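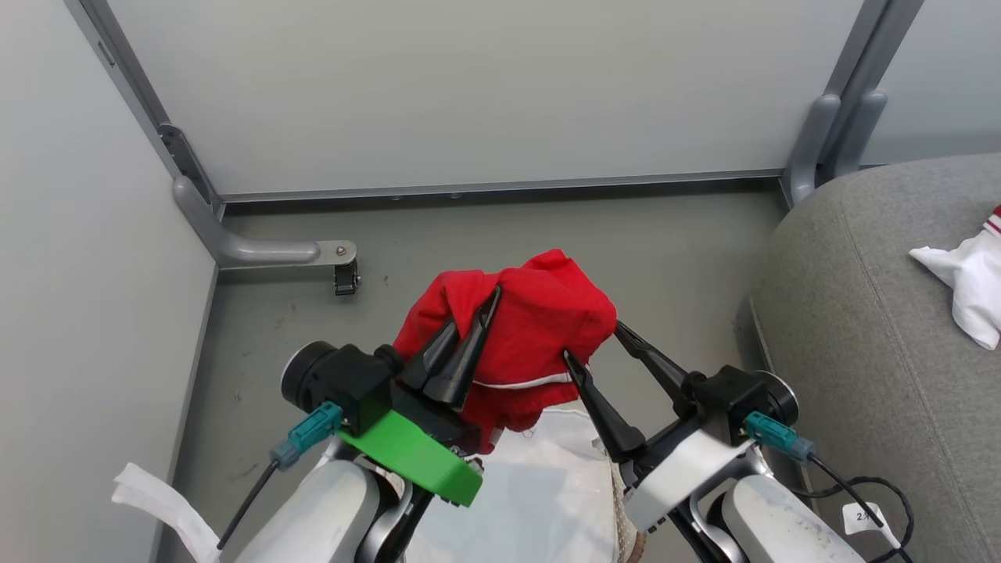 Laundry folding weekend, part two!

I promised in the last post that I would get to the actual folding, and then January happened and I wrote about soup for a month instead. So, back to it. The big basket came up from the basement, I put the radio on, and I worked my way through every last thing in it. I am so pleased with how the drawers look that I keep opening them for no reason.

The biggest change is that I stopped trying to fold shorts the way I fold pants. My friend Charmaine Kekana got me onto this. She has three boys who play soccer, so she goes through more shorts in a week than I do in a summer, and her method is wonderful. Lay them flat, front side up, and smooth the waistband first. Fold one leg over the other, tuck the pointy bit of the seat in so you have a proper rectangle, then fold up from the hem in thirds. They stand up in the drawer by themselves! I had been rolling mine for years and they always came undone by the middle of the week, and then I'd be digging around in a nest of elastic.

Slippery ones need a bit more patience. The shiny athletic kind slide open if you look at them wrong, so for those I do the thirds and then tuck the last third into the waistband like a little envelope. Charmaine says this stretches the elastic. I have been doing it since the fall and mine are fine, but I thought I should pass it on.

Then there is the question of whites. I wash them separately (my grandmother would come back and haunt me otherwise) and I like to fold them separately too – all the whites first, while my hands are clean and I still have the energy to be fussy. The thin white things are the hardest. They show every crease, they cling to each other, and you can't really shake them out hard. What works for me is holding the piece by the two top corners, giving it a gentle snap, and laying it down away from me so the air goes out as it lands. Then I smooth from the middle toward the edges with the flat of my hand. I leave it alone for a minute before I fold, too. Cotton seems to relax if you let it sit.

Reds get their own pile and their own wash. I learned that one with a pillowcase, back in my first apartment, and I had a pink pillowcase for the next 13 years. I was rather fond of it by the end.

The drawers themselves got new dividers, and this is the part I was most excited about. Lizelle Oosthuizen left a comment a while back recommending the Grilis ones, and I bought six of them. They're springy and they push against the front and back of the drawer so you can move them whenever you like. My dresser is old and nothing in it is square, and they still fit. One does sit a bit crooked in the bottom drawer but it holds. From left to right I now have shorts, T-shirts, thin tops, and then a section for things I haven't decided about, mostly a swimsuit and a belt.

Khanyisile Matlala asked if I line my drawers. Yes! Plain white shelf paper, cut a little short so it doesn't curl up at the sides. I don't use the scented kind, it makes me sneeze.

I still haven't worked out fitted sheets. I have watched the videos, I have put my hands in the corners, I have turned around in the bedroom wearing the thing like a cape. If you have a way of doing it that works for one person with short arms, please leave it in the comments. Next up is the linen closet, so I'm going to need it soon.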